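May, twenty to eight in the evening

Back at the Illeck rooms for the instrument unit. I have now spent 458 pounds to learn how to lay out a tray, a skill my grandmother had with teaspoons and never charged for.

Module 3 is called "The Field", which made me hope for grass. It means a mat, a bit of gauze, a steel tray and everything else kept well away from them. The Trukel handbook gives the subject 108 pages. I have read 7, including the contents.

My chief discovery is that other objects migrate. Set out something serious in stainless steel and the whole stationery cupboard turns up to watch, with the coffee and the traffic. I approve of the small blue car. It has a better view than I had from the back row.
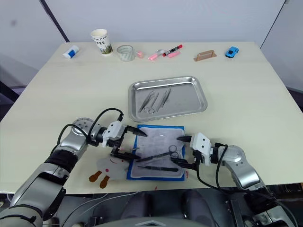
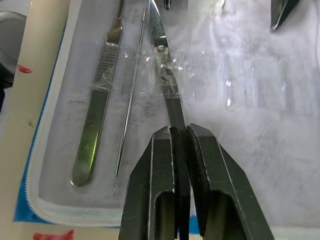

*The Illeck table: the full layout first, then scissors and a scalpel handle with the clear film.*

The film is my enemy. It creases if you look at it, it shines in every direction, and it makes a decent pair of scissors look like leftovers. I asked whether there was a matt kind and was told to consult Negussie, our supplier, whose catalogue offers film in "clear" and "clear (wide)".

I do like the scalpel handle, though. The cross-hatched bit is lovely work, far nicer than anything in my kitchen drawer, where the best knife has a melted patch from the hob.

Homework is to write down the order of the tray from memory. Forceps, scissors, tweezers, left to right. I've got that. I've also got glue stick, cup, tape, eraser, highlighter, which won't be on the Sirkum assessment and which I shall now know until I die.

Must buy milk. Missed the early bus again.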